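Puvdale Freestyle Weekender

The Puvdale Freestyle Weekender is a dance music event held each June at the old roller rink in Puvdale. Freestyle, electro, some Latin hip hop, a bit of early house late on. Started by Fiachra Fahy, a former radio DJ, as a one night party for people who missed the records. Grew from there. Now runs two nights, with 4 headline acts and a rotating group of house DJs.

Background

Fahy had been playing freestyle on a local late show for years before it was dropped from the schedule. The first party was thrown with borrowed speakers and a guest list written on the back of a flyer. 138 people paid at the door. Singers worked to backing tapes, which was normal for the style at the time and still is at a lot of the old school shows. The second year added a live percussion player and a proper lighting rig. Turnout doubled, more or less, but the rink's owners wanted a bigger deposit and the event nearly moved.

Format

Doors at 7, first act at 8. Each singer gets a short set, usually three or four songs, the hits first. DJs fill the gaps so the floor never really clears. The second night is looser – longer DJ sets, a dance contest, and an open slot for local vocalists who sign up in advance. Skating was allowed in the early years during the first hour. Dropped later over insurance, then brought back for one year only.

The duo Trinus have played more editions than any other act. Their closing medley is a fixture and has been known to run well past curfew. Other regulars include the singer Ulta, who recorded a live EP at the rink, and DJ Ó Ceallaigh, known for playing vinyl only and for refusing requests. 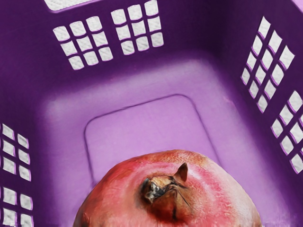

Nerys Prydderch has said that the first night was always the better of the two, that the singers came on fresh and the crowd knew every word, and that the second night went on an hour too long. Other accounts disagree. The contest in particular is often named as the high point of the weekend, and a few of the winners went on to dance in music videos for acts on the bill.

Venue

The rink has a capacity of 1,035 for standing shows. Low ceiling, maple floor, a raised booth at one end that was once the skate hire counter. Sound was a long running complaint, mostly to much echo at the back, until heavy curtains were hung along the side walls. Parking is limited and most visitors come in by the shuttle bus from the train station.

Recordings

Several sets were taped off the desk and passed around among fans. An official compilation, Rink Nights, came out on cassette and CD and runs 77 minutes, with one Trinus track cut short to fit. A second volume was announced in February 2020 but has not been relased. Ulta's live EP is out of print.

See also

Freestyle music
Roller disco
Latin hip hop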